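Walemholm Short-Stay Units
Bathroom and wet area checklist, with inspector's comments
Round: July
Unit type: Tonlow (ground floor, one bedroom)

Mark each line OK, FIX or N/A. Comments go under the line they belong to. FIX items are copied to the repair sheet before the keys go back.

1. Exhaust fan runs and pulls a sheet of tissue to the grille.
FIX. Tissue drops off on the low setting and holds on high. Clean the grille and test again before ordering a motor.

2. GFCI outlet trips on test and resets.
OK. Trips at once. The reset button is stiff.

3. Hot water at basin, measured after 2 minutes of running.
OK. Under the limit on the office card. Shower valve checked the same way, also OK.

4. Water pressure relief valve on heater, closet side.
OK. Discharge pipe is clear. The Wihongi tag is out of date on paper only; the service was entered in the log and the tag was never swapped. Swap it.

5. Floor grip, bare tile, wet and dry.
FIX. Good when dry. Slippery when wet within a step of the shower. Previous round noted the same thing and recommended a treatment, which has not been booked.

6. Door opens fully, closes without sticking, and can be released from outside in an emergency.
OK. Release tested with the flat key. Latch is a little slow, dry lube applied.

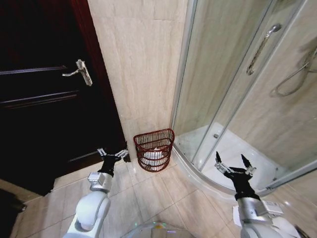
Comment from the office: on line 5, the treatment was priced for all 8 units together and the quote came to $2,907. We would like to do the ground floor first and the rest in the fall. Please list which units failed when wet so we can split the order.

Inspector: Units 1, 3 and 4 failed wet. Unit 2 passed but is close. I would include it.

7. Caulk at tub or shower base, no gaps or black spots.
FIX. Gap on the short side, longer than my thumb. Cut out and redo. Allow a full night before the next guest uses the shower.

8. Grab bar takes a firm pull with no movement.
N/A. No wall bar in this unit type, only the grab handle on the shower glass. A guest asked for one in the spring, see the request file.

9. Under-sink shutoffs turn by hand.
OK on cold. Hot needed pliers. Worked back and forth until it turned by hand. Check again next round.

10. Cleaning products stored up high and capped.
OK. The Kuvo descaler had no label left on the front. Replaced with a new bottle.

11. Light fixture cover in place, bulbs match the rating.
OK.

Time on site: 35 minutes, not counting the return trip for pliers.
Recheck of lines 1, 5 and 7: Sunday, after checkout.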